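How to Plan and Budget for Your First Small Picking Arm

When I first started pricing a robot arm for our packing room, I did what most people do. I looked up the cost of an arm, swallowed hard, and wrote that one number on a sticky note. By the time we had something we could use, the sticky note was a spreadsheet with a second tab, and I had learned a good deal about mounting plates. I hope this page saves you some of that. It's written for small food and produce businesses, the kind with one packing line and a person who does the buying on top of three other jobs, but most of it carries over to any light handling work.

Step 1. Write down the job before you look at any catalog

Take one sheet of paper and describe a single task in plain words. Ours said: "Pick garlic bulbs off the table one at a time and put them in the tray." You'll be tempted to add everything else the arm might do someday. Put those on the back of the sheet and leave them there for now, please!

Under the task, note the smallest and largest item you'd hand it, the heaviest one, and how far the arm has to reach. Borrow a kitchen scale if you have to. My colleague Shiela Buenaventura spent a Thursday afternoon with a ruler and a crate of produce, and those notes got used more than anything else in the folder.

Step 2. Budget for the fingers as their own line

This is where my first budget fell over. The arm is one purchase and the gripper is another, and the fingers on the gripper are very often a third. The pair that comes in the box may be fine for square parts and hopeless on anything round with a papery skin. Ask every seller these things, and get the answers in writing:

How wide does the gripper open, and how wide with the fingers you're quoting?
Can we swap fingers ourselves, and with what tools?
What does a spare pair cost, and how long does it take to arrive?
Can the grip force be turned down for soft or thin-skinned items?

We had quotes from Camix and from Prarnis, and they were laid out so differently that I had to rewrite both on one page before I could compare them. Do that early. One seller folded the fingers into "accessories" and the other had them under "tooling," and I very nearly counted them twice.

Step 3. Decide where the camera goes, and plan the table around it

A camera on the wrist gets a close look at whatever the fingers are about to take hold of, and it travels with the arm, so there is no separate stand to buy. You do need to allow for the cable, though, and for a bracket if the arm doesn't come with one. The other thing to plan for is light. A smooth work surface throws glare back at the camera, and pale items can wash out so badly under a strong lamp that their edges go soft.
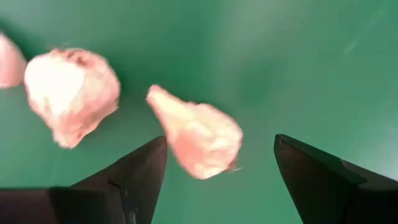

Wrist camera view: garlic on the green surface, one bulb between the fingers and two more off to the left.

Look at how bright the patches on those bulbs are, and at the hazy reflections on the green. If your own test pictures come out that way, set money aside for better lighting before you spend any on software. A diffuser or a lamp you can move is cheap next to the arm. A matte mat is cheaper still, and you can try a few colors until the items stand out well. I'd also test with pieces almost touching each other, the way they really land on a table, because a gap for the finger to slip into is something you can't take for granted.

Step 4. Set aside money for the dull things

I keep these in a block at the bottom of the sheet:

A solid table or base, bolted down
Guarding, or whatever your safety review asks for
Spare fingers (I budget for 2 pairs)
Cables, brackets, and a power strip that isn't already full
Training time for the people who will run it
Shipping, both ways if it's a trial unit

We put $1,000 against this block as a starting figure and then corrected it line by line as real prices came in. Your number will be different, and that's fine. Having any number there keeps the total from looking prettier than it is.

Step 5. Ask for a trial with your own items

Selamawit Tesfamariam, who kept our project moving (we called it Protik, for reasons lost to time), insisted that every demo use our produce and our table surface. She was right. Pack a box with the awkward ones – lopsided bulbs, long stems, bits of loose skin – and bring it along. Plan on five short sessions if the seller will allow it, spread over different times of day if your room has windows.

Keep a simple log of each pick with the item, how it was lying, and what happened. When you sit down to decide, clip that log to the quote it belongs to. Ours went in the same folder as Shiela's measurements, and we placed the order in August.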